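2022년 8월 4일, 모트콤(Motcombe) 상가 2층 회의실. 포장 전환 건 점주 회의록

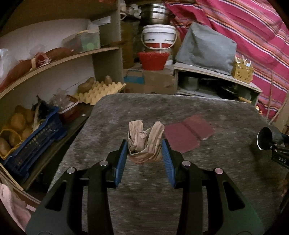 회의는 지난번에 결론을 내지 못한 종이 포장 전환 건부터 시작했다. 상가 운영팀은 12월부터 입점 점포 전체가 비닐 봉투와 플라스틱 용기를 중단하고 굴로섹스(Gullosex)의 종이 포장으로 바꾸는 안을 다시 올렸다. 제안서 분량은 지난번의 두 배쯤 되는데 새로 들어간 내용은 대부분 표지와 인사말이라는 지적이 나왔다. 반찬가게 쪽에서는 종이가 그릇 노릇을 한다는 말부터 믿기 어렵다고 했다. 갈색 종이를 구겨 접으면 위 사진처럼 그릇 비슷한 모양은 나오지만, 양쪽으로 주름진 자락이 솟은 그 모양에 무엇을 얼마나 담을 수 있는지는 제안서 어디에도 없다는 것이다. 운영팀은 업체에 하중 자료를 요청하겠다고 답했다. 지난 회의에서도 같은 답을 했다는 점을 기록에 남겨 달라는 요청이 있어 남긴다.

## 1. 지난 회의록 확인

- 수정 1건. "점주 다수가 찬성"을 "점주 다수가 검토에 동의"로 고친다. 찬성한 적 없다는 점포가 여럿이었다.
- 주차장 차단기 건은 이번에 다루지 않는다.
- 위 수정 후 승인.

## 2. 비용

운영팀 설명에 따르면 굴로섹스의 중형 봉투 단가는 장당 155원이고 현재 쓰는 비닐 봉투와의 차액은 장당 40원이다. 운영팀은 이 차액을 "체감하기 어려운 수준"이라고 표현했다.

분식점에서 그 표현에 이의를 제기했다. 봉투 하나에는 40원이지만 하루 나가는 봉투가 수백 장인 가게와 열 장이 안 되는 가게를 같은 문장으로 묶을 수는 없다고 했다. 수선집은 자기 점포의 경우 체감하기 어려운 것이 맞다고 했고, 분식점은 그럼 수선집이 우리 몫까지 내 달라고 했다. 이 부분은 논의로 이어지지 않았다.

단가가 언제까지 유지되는지 질문이 나왔다. 견적서에는 "원자재 시세에 따라 조정 가능"이라고만 적혀 있다. 조정 한도, 사전 통보 기간, 해지 조건이 모두 빠져 있다. 게저 페케테(Géza Fekete) 점주는 이런 견적서로는 자기 가게 냅킨도 주문하지 않는다고 했다. 또 첫해 단가를 낮게 부르고 이듬해 올리는 방식은 커피 원두 납품에서 이미 겪었으니 서면 보장이 없으면 표결 자체에 반대하겠다고 밝혔다.

비교 견적을 왜 한 곳만 받았는지도 물었다. 운영팀은 코치시(Kocsis)에도 문의했으나 회신이 늦다고 했다. 문의한 날짜를 묻자 그 자리에서 확인하지 못했다.

## 3. "친환경" 표기

제안서에는 전환 후 점포마다 친환경 상가 스티커를 붙인다고 되어 있다. 여기에 가장 긴 시간이 들어갔다.

빵집: 종이가 전부 재활용되는 것은 아니다. 기름이 밴 봉투는 지금도 종이 수거함에서 빼라고 안내문이 붙어 있다. 우리 가게 봉투는 대부분 기름이 밴다.

운영팀: 표기 기준은 업체가 제공한다.

빵집: 물건을 파는 쪽이 정한 기준으로 우리가 손님에게 약속을 하는 셈이다.

운영팀: 다른 상가에서도 그렇게 하고 있다.

어느 상가인지 묻자 헤봄비(Hevomby) 상가를 들었다. 꽃집에서 헤봄비에 아는 점주가 있어 물어봤다며, 거기서는 스티커를 붙인 뒤 손님이 늘었다는 이야기는 못 들었고 봉투가 비 오는 날 찢어진다는 이야기는 들었다고 전했다. 한 사람의 말이므로 참고만 하기로 했다. 그렇더라도 제안서에 실린 "도입 상가 만족도 매우 높음"보다는 출처가 분명하다는 의견이 덧붙었다. 그 만족도는 조사 시기와 응답자 수가 적혀 있지 않다.

코팅 여부도 정리되지 않았다. 국물 있는 음식에 쓰려면 안쪽 코팅이 필요한데 그 경우 재활용 분류가 어떻게 되는지 운영팀이 답하지 못했다. 제안서 앞부분에는 "무코팅", 뒷부분 제품표에는 "내수 처리"라고 되어 있다. 같은 제품인지 다른 제품인지 확인이 필요하다.

## 4. 시범 운영안

운영팀이 전면 시행 대신 31일간 시범 운영을 제안했다. 원하는 점포만 참여하고 비용 차액은 상가 관리비에서 댄다는 내용이다.

의견은 다음과 같았다.

- 관리비에서 댄다는 것은 참여하지 않는 점포도 낸다는 뜻이니 무상이라고 부르지 말 것(분식점).
- 무엇이 나오면 실패로 볼 것인지 먼저 정할 것. 지난번 공동 배달 시범도 기준 없이 시작해서 "의미 있는 경험"이라는 보고서로 끝났다(페케테).
- 장마가 지난 뒤 마른 날에만 시험하면 봉투에 유리한 결과만 나온다(꽃집).
- 손님에게 따로 설명할 인력이 없다(반찬가게).
- 일단 해 보고 판단해도 늦지 않다(수선집).

실패 기준으로는 찢어짐이나 누수로 다시 포장한 횟수를 점포가 직접 적는 방안이 나왔다. 바쁜 시간에 누가 적느냐는 반론이 있었다. 반찬가게가 계산대 옆에 종이를 붙여 두고 줄만 긋겠다고 했고 다른 안은 없었다. 줄을 그은 종이는 운영팀을 거치지 않고 다음 회의에 그대로 가져오기로 했다.

## 5. 결정 사항

1. 전면 시행안은 표결하지 않고 보류한다.
2. 시범 운영은 조건부로 동의한다. 하중 자료와 코팅 여부에 대한 서면 답변이 먼저 와야 시작한다.
3. 시범 기간의 차액 부담 방식은 다시 논의한다. 관리비 사용에 대한 동의는 이번에 이루어지지 않았다.
4. 스티커는 제작하지 않는다. 이미 시안을 주문했다면 취소한다.
5. 코치시에 다시 문의하고 보낸 메일을 점주들에게 함께 공유한다.

운영팀은 4번에 대해 시안 비용이 이미 나갔을 수 있다고 했다. 금액은 확인해서 알리기로 했다. 승인 없이 주문한 경위도 함께 적어 달라는 요청이 있었다.

## 6. 기타

- 2층 화장실 환풍기 소음. 수리 접수는 되어 있다고 함. 접수 번호는 받지 못했다.
- 공용 게시판에 외부 광고가 다시 붙었다. 떼기로 함.
- 회의 자료를 당일 아침에 보내지 말 것. 읽지 않고 온 점주가 절반이 넘었고 읽을 시간도 없었다.
- 12월 시행이라는 문구가 1층 안내판에 이미 들어가 있다. 결정된 바 없으므로 내일 중으로 내린다. 담당은 운영팀.

다음 회의 날짜는 굴로섹스의 서면 답변이 도착한 뒤에 잡는다.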